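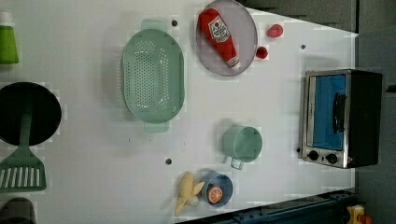

Does the support act get its own monitor mix at the Plorkent date?

It gets a shared one. The desk there has two spare auxes once the headliner's wedges are patched, and both go to the front line. Drums take the same feed as the bass side.

Kieran Mulligan wrote:
> Going through the advance sheet for Curwood's January dates and I
> can't square the support section with what Jakab's manager sent me.
> She has them down for in-ears on all shows. The sheet has wedges at
> Plorkent and says nothing at all about the other rooms. Also, is the
> changeover still 13 minutes? It was longer on the last run.
>
> Kieran

Kieran, taking these in order.

In-ears. Jakab can carry their own rack if they want it, but it has to be self-contained: own split, own mixer, own transmitters. We hand them a stage box tail and take one set of lines back from the split. If they turn up with packs and expect to be fed from the house desk, they will be on wedges. I have told their manager this once by phone and will put it in writing on Monday.

Changeover. Still 13 minutes, line check included. The longer figure you remember was for the run with the riser, when the support kit had to come off before the headline kit could be uncovered. Curwood's drummer is now set upstage left and stays there under a cloth, so the two kits don't cross.

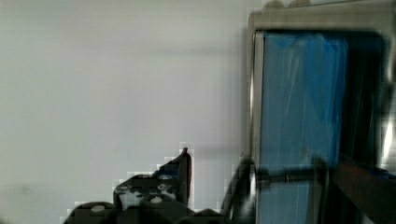
The other point on changeover is the playback machine. Curwood open with a backing track for the first number and it runs from stage, not from front of house. The operator needs the stage left position clear before the house music fades. Please ask Jakab to strike from that side first, keyboards included.

Input list. The version in the shared folder is wrong from the second vocal onwards. Someone added a spare without renumbering. Use the one attached to the Studix rehearsal notes, which has been checked at the desk. I will delete the old one when the rest of the crew confirm they have the new one.

Guest list. Plorkent's door closes the list at 6 pm and does not reopen it. The room is licensed for 2075 and they count crew and support in that number. Passes still outstanding are with the promoter's rep, in an envelope marked 146, that being our job number with them.

I have no stage plan for the third room yet. The venue's technical page still shows the stage as it was before they moved the PA, so don't send that one to Jakab. I have asked for a current drawing and will forward it to the list when it arrives.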